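The app that sat in a drawer

When Juto decided to replace its mobile app, the old one was still working. Customers could log in, check a balance, move money between two savings pots and read a monthly statement. Complaints were few. The trouble was that every change, however small, took a long time to reach anyone's phone, and the people who had written the first version had moved on.

Juto is a small savings and pensions firm. Most of its customers are people in their thirties and forties who put away a fixed sum each month and look at it now and again. For years it treated the app as something you paid for once, like a shop sign. Then a change to the way it reported fees meant altering a single screen, and the job took from May until the following winter.

The firm went looking for a developer. It ended up with two: Arkach, which builds apps for financial companies, and Dalteck, which looks after the servers and the older systems that the app has to talk to. How that arrangement worked, and where it nearly didn't, is a useful story for any business of a similar size that is thinking about doing the same.

Starting with the wrong document

The first thing Juto sent to Arkach was a specification. It ran to 109 pages and had been written in-house over several months. It described every screen in the old app, and then every screen somebody had asked for since. There was a currency converter, a news feed and a tool that let customers choose a background colour.

Arkach read it and asked for something else. It wanted to know which parts of the existing app people used. Juto had the figures, but they had never been put in one place. Once they were, the picture was fairly plain. Most visits lasted under a minute. People opened the app, looked at the total and closed it. The next most common thing was changing a monthly payment, and after that came downloading a statement for a mortgage application.

The currency converter was dropped the same week. The news feed lasted a little longer, because the marketing side of the firm was fond of it, and then it went too. What was left was a list that fitted on a few sheets of paper.

This is a common pattern. Companies that have waited a long time for new software tend to put everything they have ever wanted into the first request. It makes the work hard to price and harder to finish. Arkach's quote for the full specification was so wide, from lowest to highest, that Juto could not have taken it to its board. The quote for the short list was narrow enough to sign.

Native or shared

There was then a decision about how to build it. An app can be written separately for iPhones and Android phones, which is usually called native development, or it can be written once using a shared set of tools that works on both. The first costs more, as there are two sets of code to look after. The second is cheaper to keep up, but can lag behind when a phone maker changes something.

Juto had assumed it would go native, on the grounds that the old app had been. Arkach built the login screen both ways and put them on a handful of office phones. After a week of use, few people could tell them apart. The shared version was chosen, with two pieces written natively: the fingerprint and face login, and the part that stores security keys on the handset.

That mix is not right for every product. A trading app that draws live charts would put more strain on the shared tools, and so would anything that leans heavily on the camera. For a savings app that people open for less than a minute, it was enough.

The part customers never see

The screens were the easy half. Behind them sits the ledger, a system Juto has run since its early days, and which Dalteck took over a few years ago. The ledger was designed to be updated overnight. Balances were worked out in one batch in the small hours, and the old app simply showed whatever the batch had produced.

Customers had got used to that, but they didn't like it. A payment made in the morning did not show until the next day, and a good share of the calls to the support line were from people asking where their money had gone. Everyone agreed the new app should show payments as they arrived.

Dalteck's answer was to leave the ledger alone and place a smaller service in front of it. This keeps a running note of payments made since the last batch and adds them to the overnight figure. When the batch runs, the note is cleared and the process starts again. It is not elegant, but the ledger's own code did not have to be touched, and the firm's auditors already understood the ledger.

It did bring a new problem. For a few minutes each night the two figures could disagree, and a customer who happened to be awake might see a payment counted twice. Dalteck found this in testing. The fix was to freeze the displayed balance while the batch ran, with a line of text underneath giving the time it was last updated.

Testing with real people

Juto ran its trial under the working name Berhe, so that messages about it would not be confused with messages about the live app. It invited 600 customers and 200 of them took part. They used the new version alongside the old one and could send comments from inside it.

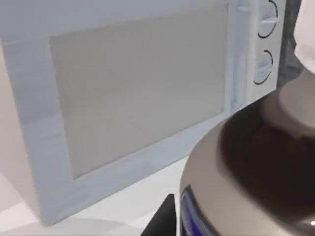 The comments were not the ones the project team had prepared for. Very little was said about colours or layout. What came up again and again was wording. Customers did not know what "pending allocation" meant, and several had taken it to be a warning. Others were put off by a button marked "Submit" at the end of a payment change, as they were unsure whether they would get a chance to check it first. Both were changed. The first became "on its way" and the second became "Check and confirm".

Text size was another matter. The design had been drawn up with the phone's standard setting in mind, and on handsets set to larger text the balance ran over two lines and pushed the payment button off the bottom of the screen. Some of the testers who reported this were in their thirties. Arkach rebuilt the home screen so that the balance came first and everything else moved down to make room.

Security took the most time to get right. The first trial version logged people out after two minutes without activity, which sounded sensible in a meeting and was a nuisance in use. Customers would go to their email to find a reference number, come back and have to start again. The limit was made longer for looking and kept short for moving money, with a second fingerprint check before any payment left an account.

What it costs to keep

The new app went out in stages, to a small group first and then to everyone. There was one bad morning, when a certificate that should have been renewed was not, and no one could log in for just under an hour. Dalteck now has the renewal dates in the same system as its other maintenance work, and two people get the reminder.

Juto's budget has changed shape as well. In the past the app appeared in the accounts as a large sum every few years and nothing in between. Now there is a smaller monthly amount that covers updates, security fixes and a fixed number of days for new work. The finance team was wary of it at first – a cost with no end date is harder to defend than one with a finish line. The argument that won them over was the fee screen. A change of that kind now takes around 3 weeks, and most of that is checking.

There are things still to do. Joint accounts work, but the second holder has to be set up over the phone. Statements can be downloaded one at a time and not as a batch, which accountants find tiresome. The background colour tool has been asked for again, by two separate departments, and is on the list for the next round of talks with Arkach.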